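Sorting and Checking Pens, Pencils and Highlighters

Last updated 06/08/2025

This page covers loose writing tools that have collected on a desk or in a drawer. Allow 30 minutes for a full drawer.

What you need

Scrap paper
A damp cloth
A shallow container
A pencil sharpener

Step 1. Lay everything out

Clear a section of the table and put the tools down side by side with space between them. Pens, highlighters and anything in wood can stay mixed at this stage. Keep the container behind the row, within reach.

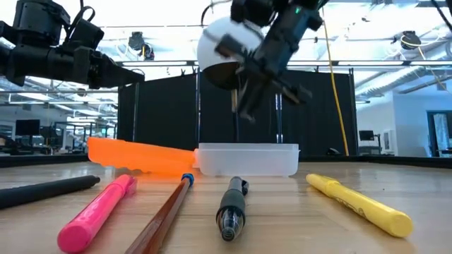
Step 2. Test the ink

Draw a line on scrap paper with each pen, 2 inches long. If the line skips, scribble in small circles and try again. A retractable pen that still skips may only need a refill. Unscrew the barrel and compare the old refill with the new one before you buy a pack.

Step 3. Test the highlighters

Draw one stroke over printed text. Discard a highlighter if the stroke is streaked or the tip has split. Push the cap on until it clicks. Store highlighters flat so the ink stays even along the filter.

Step 4. Check the pencils

Sharpen any blunt point. If the lead falls out twice in a row, it is broken inside the shaft and the pencil can go.

Step 5. Wipe and put away

Wipe the barrels with the cloth and let them dry. Place highlighters on one side of the container and pens on the other. Retract the pens first.

Questions about this page: Ingegerd Lunde, extension 1406.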